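The council has given us a third bin. It arrived in February with a burgundy lid, a fridge magnet and a booklet, and I have now read the booklet more carefully than I read my mortgage.

Kulthorpe used to be a two-bin town. Rubbish went in the red one and everything you felt guilty about went in the yellow one. Once a fortnight a truck came at ten to six in the morning and took it all away, and you could lie there listening to your neighbour's empties go over and draw your own conclusions. I thought it was a good system. I'm told it was a disgrace.

The new bin is for glass. Only glass, and only some glass. Jam jars, yes. Wine bottles, yes (the booklet has a drawing of one, tactfully small). Drinking glasses, no. Pyrex, absolutely not, in bold. Mirrors, no. I broke a tumbler the first week and carried the pieces around the yard in a sheet of newspaper for a while, like a man trying to surrender something to the police.

There's also a caddy for the kitchen, a squat green thing with a handle, which goes on the bench and receives tea bags. Does it receive the staple on the tea bag? Page 17. It does not. I've drunk tea all my life and never once pictured myself at the kitchen sink at eleven at night picking staples out of wet paper with my fingernails, but I've changed brands now and we don't talk about the stapled ones.

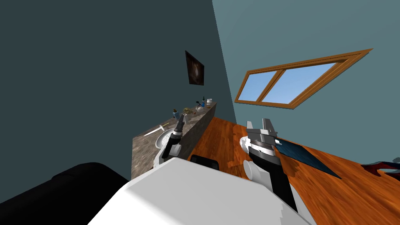

Kidus Tufa
Writer, ratepayer, reluctant owner of three bins

My sister-in-law Corina Matei lives over in Skorelbridge, where they've had four bins for years, and she's insufferable about it. She rang the night ours was delivered. "You'll want to rinse the lids separately," she said, in the tone people use for a first baby. Skorelbridge takes soft plastics. Skorelbridge takes bread tags. I asked her what the fourth bin was for and she said paper, with a little pause after it so I could feel the gap between our two shires.

Then there's the calendar. Green goes out every week. Red is fortnightly. Yellow is the other fortnight. Glass is every fourth week, except where the fourth week falls on a public holiday, in which case there's a phone number. I rang it and was number 312 in the queue, and the hold music was a flute. I hung up and did what everyone in our street does, which is look out the window after dinner and see what the Quách household has put out. They're never wrong. One evening they forgot altogether and the whole street missed yellow.

I should say that I'm in favour of all this. I really am! I like the idea of a jar becoming another jar. I just hadn't realised how much of my inner life it would take up. The other night I lay awake over a Vurketti coffee bag, foil on the inside, paper on the outside, with a little plastic valve in the middle like a belly button. It's three things. It belongs in three places or none. In the end I put it in the red bin under some potato peelings, and then remembered the peelings were meant to be in the green one, and went out in my socks to move them.

The shire newsletter says 1353 households have had a "contamination sticker" since the changeover. You get it on the lid, bright orange, facing the footpath. Ours came in the second week. It had a box ticked for "other" and a note in biro that just said "hose fitting".

It was a brass hose fitting, too. Perfectly good. I'd been looking for it since Christmas and now I'd like to know where it went.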